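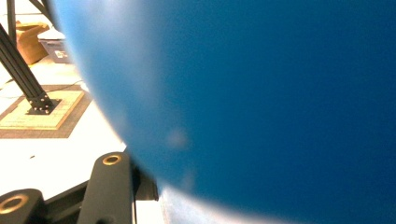 Re: [gristside-list] Big blue ball at the swap shelf, and the drying room AGAIN

December 10, 2018

Two things, and I'll take the easy one first. The big blue ball is still going. It is plain blue, no writing on it, and it takes up more space than you think you have. I have moved it from one end of my living room to the other for most of a year and that is the only exercise I've had out of it. Reply off-list.

Now the drying room. Somebody wrote last night:

> I don't want to be that neighbor, but there were sheets on all the
> lines again when I went down, and they were the same sheets as the
> day before. I have 17 hooks' worth of baby clothes and one radiator.
> Could we please go back to the sign-up sheet? It worked fine until
> March.

I remember the sign-up sheet a bit differently. It worked fine until March in the sense that the pen was still there until March. After that people signed up in eyeliner, and one entry was scratched in with what I'd guess was a key. Apartment 7 had every evening through summer, and when I asked, the person in apartment 7 said they didn't own a washing machine.

There are 64 apartments in Gristside and 20 lines in the drying room. You can do the arithmetic as well as I can, and it doesn't get better if you do it twice.

What I'd suggest:

Take your stuff down when it's dry. Dry means dry, it doesn't mean "when I next need a towel."

If you find dry things on the line and you need the space, fold them and put them on the shelf by the door. Folded, please. I got a fitted sheet back in March that had been rolled up like a sleeping bag, and I've kept it that way because I couldn't have done better.

The Nestura dehumidifier stays ON. Whoever keeps unplugging it to charge a phone, there is a second outlet behind the door. It has always been there.

And the window. Either it's open or the dehumidifier is running. Doing both means we're trying to dry the parking lot.

I'm happy to print a new sign-up sheet if enough people want one. I'll even tie the pen on with string, though I expect we'll lose the string too.

Sheets person, if you're reading: they're the striped ones, they're on the shelf, and they've been dry since yesterday.

Second floor, by the stairs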